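November 26, 2024

I finally switched the house over to the Follutell water softener last month. We moved to Avadton in January and the water was ruining everything. The kettle had a white crust after 3 weeks, and the shower head was down to a few weak jets.

I got quotes from two places. Kenent wanted up to 3000 dollars with installation. The other shop was cheaper but couldn't come out until spring, so I went with Kenent and paid a deposit of 300. 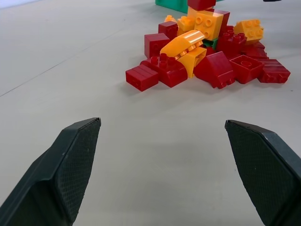 The install took one morning. They had to move a shutoff valve, and I had to clear out the closet under the stairs. The salt goes in the top and lasts us a little over a month so far.

Soap lathers a lot more now. I've cut the laundry detergent in half and the towels are softer. I don't love the taste, so we still drink from the kitchen tap, which they left on the hard line.

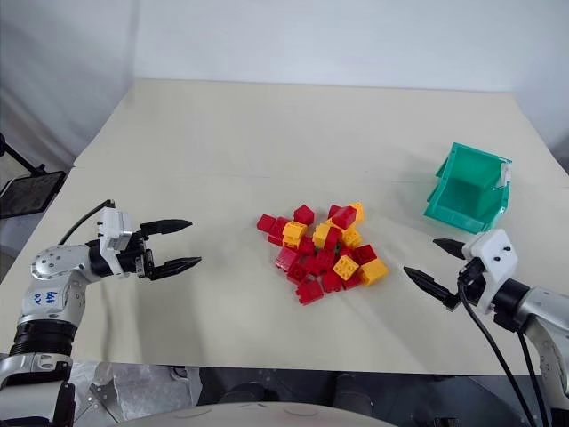
Cream tabletop, off-white wall.

Next job is the old water heater. I plan to drain it before the holidays.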